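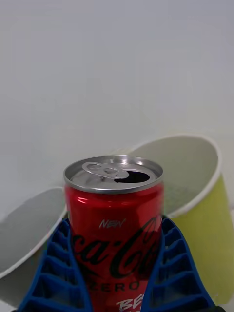
Progress report to the Nadier Fund, 06/12/2025

Visitor numbers in the Druvon valley have held up very nicely since June, and we are so pleased to be able to tell you that 700 people have now taken the guided walk from Prakine to the old ferry landing, with 59 of them staying on for a second night. The guesthouses at Yammine are delighted (and a little tired!). Three still await their new signs, which the printer has promised us before Christmas, and we shall send the receipts along then.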